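Dovusura bills itself as a bilingual phrase finder with 1,048 idioms checked by hand. I have my doubts. Type in "over the moon" and up come 15 sentences, most of them lifted from what read like hotel brochures, and two of those are about a real moon. Malhotra, the Bodbridge firm behind it, says the examples show phrases "in living use". Living where? I tried "a bit thick" and got a recipe for gravy.

The paper dictionary I bought in Prostville years ago has over 300 pages and gets this right on most of them — dull little labels and all. It tells you when a phrase is rude. Dovusura never does, and a learner could come badly unstuck at dinner. An update was promised for May. I'm still waiting, and still keeping the old book by the kettle.
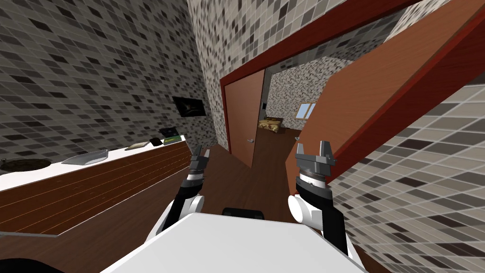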